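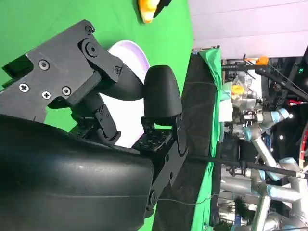
How often should I check the gripper screws on my Mahuika cell?

Check them at the start of any day the cell is going to be used, and again after every 100 grips if you are having a busy one. It takes very little time once you have done it a few times, and most people get into the habit of doing it while the controller is starting up. Leave the power to the arm switched off until your fingers are well out of the way, please!

What am I checking for?

Anything that has crept. The linkage plate is held on with a mixture of cross-head and hex screws, and they don't all work loose at the same rate, so go round every one of them with the right driver and just feel whether it gives. You aren't trying to tighten them further, only to find the one that moves. If you do find one, take it right out, wipe the thread, put a small dab of the blue thread lock on it (there is a tube in the Besitz starter box, under the spare cables) and put it back. A silver screw that has started to go round at the corners of its cross wants replacing there and then, while you can still get it out.

Do I need to take the gripper off the arm to do this?

For the daily check, no, it can all be done in place. We suggest driving the wrist to the service position first, which turns the plate side of the gripper towards you and saves a good deal of crouching. You will find it on the controller under Jonik, then Positions. If you have changed the layout of your table since the cell was installed, do step the arm there slowly the first time, as the path was worked out for the old layout and knows nothing about anything you have added since.

FINGERS AND PADS

My plates are slipping. Is it the pads?

Very often it is, and the nice thing is that pads are the easiest part to put right. Start by cleaning them. A lint-free cloth and a little warm water with washing-up liquid is all we use in our own workshop, followed by a second cloth with plain water and then a proper dry. Please don't use anything with oil or silicone in it, and keep furniture polish out of the room altogether (we have had more than one long afternoon on the telephone that ended with a can of furniture polish). If the plates still slip after cleaning, run a fingertip over the pad. A worn pad has a flat place you can feel before you can see it.

Should I turn up the grip force?

Try not to, at least until you've cleaned the pads and checked that the fingers are lined up. A plate held by its rim doesn't need much of a squeeze, and more force tends to tip it or send it shooting out of the side. Glazed plates and shallow dishes are best held with the rim well down between the fingers, so that the pads bear on the wall of the dish as well as the edge. If you find you are having to add force every week, something is moving that shouldn't be, and it is probably at the finger mount.

How do I change a pad?

Open the gripper fully from the controller, switch off the arm, and wait for the brakes to click. The pad slides off the end of the finger once its small screw is out. It may need some coaxing if it has been there a long while, and warming it in your hand does help. Push the new one on until it sits all the way down, with no gap at the base, and put the screw back finger tight before you give it its last little turn. Change both pads together, even when only one looks tired. We sell them in packs of 2 for exactly that purpose.

The mounting behind my finger is full of small holes. Which ones do I use?

The ones it came to you with, if you possibly can! The holes let you move the finger in or out to suit what you are handling, and your cell will have left us set for the objects on your order sheet. If you do need to move a finger, make a note of where it was first. A dab of white paint pen beside the old holes does very nicely. Then move the opposite finger to match, and run the alignment routine before you pick up anything you're fond of.

How do I know the fingers are lined up?

Close the gripper slowly in jog mode and stop just before the fingertips meet, so there is a narrow gap left between them. Look at the gap side-on and then from the end. It should be even from top to bottom. A gap that is wider at the tip usually comes down to a loose pivot, and one that looks even from the side but crooked from the end points to the mount. When it looks right, try it with a small dish before going back to the full set, and watch the first few grips from close by with a hand on the stop button. 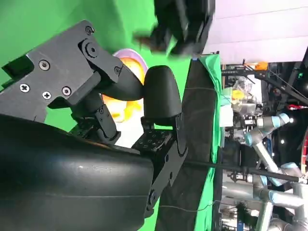
LINKAGES AND PIVOTS

Should I oil the pivots?

Only sparingly, and never with whatever happens to be on the shelf. Each pivot takes a tiny amount of the light grease supplied, put on with a cocktail stick, and the extra wiped away afterwards. Too much grease finds its way down the finger and onto the pads, and then you are back at the question about slipping plates. Every 4 weeks is plenty for a cell used daily. If yours only comes out now and again, grease it before a session and leave it at that.

There is a click when the gripper opens. Is it serious?

A single soft click at the very end of the opening stroke is just the stop doing its job, and every Mahuika we've built has it to some degree. A click partway through, or one that comes and goes, is worth looking into. With the arm off, hold the large pivot between finger and thumb and rock the finger gently with your other hand. If you feel movement at the pivot, its bush has worn and you'll need the linkage kit. If you feel nothing there, work outwards along the finger until you do. Patience is very much the thing, and so is a quiet room.

I've scuffed the housing. Does it matter?

A light mark on the shell does no harm and can be left alone. What we'd ask you to do is think back over how it got there, as an arm that has brushed against something once will generally do it again on the same move. A crack is another matter. Stop using the cell and get in touch with us, because the shell keeps crumbs and dust out of the wrist as well as making it look smart.

THE TABLE AND THE CLOTH

Can I wash the green cloth?

You can, on a cool wash, and it should be hung up to dry and not put in the dryer. It does shrink a bit the first time, so we cut it with plenty to spare and let it hang over the edge of the table. Press it before it goes back on if you have any trouble with your cameras picking up creases. The black table cover only wants brushing down.

Where should cables run?

Away from anywhere the arm puts things down, and with enough slack at the wrist for it to turn fully both ways. Do walk the arm through its whole range by hand after you've moved any cable at all, and watch the cable, not the arm, while you do it. Anything that pulls taut at the far end of a reach will sooner or later pull out, and it always seems to choose a day when you have visitors.

Where do the spare parts and clean dishes go between sessions?

Most of our customers keep them on a Stestow rack behind the table, in clear boxes with lids, so that it's easy to see what is running low. Any shelving will do provided it is outside the arm's reach and doesn't wobble. Keep new pads out of strong sunlight.

GETTING HELP

What should I have ready when I ring?

The serial number from the base of the arm, the last fault message if there was one, and an idea of what was being picked up at the time. A short film of the gripper opening and closing with nothing in it is tremendously useful too, particularly if we can hear it. The workshop line is open every morning except Tuesday, when we are out on visits, though messages left on a Tuesday do get listened to that evening.

Can I send the gripper back to Besitz for a service?

Please do, once a year or whenever you feel it needs one. Take it off at the wrist plate, leave the fingers and pads on so that we can see how they've been wearing, and wrap it well. Allow 2 weeks from the day it reaches us. If you can't be without it for that long we can usually lend you one, but there's only a small number of loan grippers and they go quickly in April, so do ask early. Remember to pop your settings sheet in the parcel, and keep a copy for yourself.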